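Kernico Cold Wax Medium

Home / Painting / Mediums and Varnishes / Cold Wax

Kernico Cold Wax Medium is a soft beeswax paste for use with oil paint. It gives the paint body, takes down the shine, and lets you build up layers that can be scraped, scratched or wiped back while they are still open. Painters who work in abstract landscape tend to buy the large tub. If you only want to matte down an oil surface, the small jar will last a long time.

The paste is made in small batches at the Cosstead workshop by Nicanor Bautista, who painted with it for years before he started selling it. The recipe has beeswax, a little damar resin and odorless mineral spirits. There is no added color. The wax is filtered but not bleached, so a fresh jar looks cream or pale yellow. This does not show once it is mixed with paint, though you may notice it in a very thick layer over pure white.

How to use it

Mix the medium into oil paint on the palette with a knife. Equal parts is a good place to start. More wax gives a stiffer, more translucent paint. Less wax handles much like ordinary oils with a flatter finish.

Apply with a knife, a bowl scraper, a brayer or a stiff brush. Thin layers are touch dry in 2 days in a warm room and slower in a cold one. Thick layers can take 10 days or more before they will hold another coat without dragging. Earth colors dry faster than cadmiums.

We recommend a rigid support. Cradled panel is best. Heavy oil paper taped to a board also works. Stretched canvas flexes, and a thick wax layer can crack on it over time.

To scrape back to an earlier color, wait until the top layer has set but still takes a fingernail mark. To get a soft sheen on a finished piece, let it cure fully and buff it lightly with a lint-free cloth.

Do not heat this product. It is not an encaustic medium and the solvent is flammable. Work with a window open and keep the lid on between uses. Lay used rags flat outdoors to dry before throwing them out.

Sizes

Small jar, fills a 5-ounce container
Large tub, for studio use

Both sizes have a screw lid with a liner. If the paste has firmed up in storage, stir in a few drops of mineral spirits and leave it overnight.

Goes well with

Gallegos cradled birch panels
Zullow silicone scraper, set of 2

Shipping

Ground shipping only, because of the solvent. We hold wax orders during very hot weather and send them when it cools, usually by October at the latest for the desert states. You will get an email if your order is being held. Unopened jars can be returned. Opened jars cannot, but write to us if the lid arrived cracked and we will replace it.
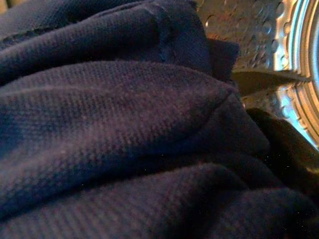
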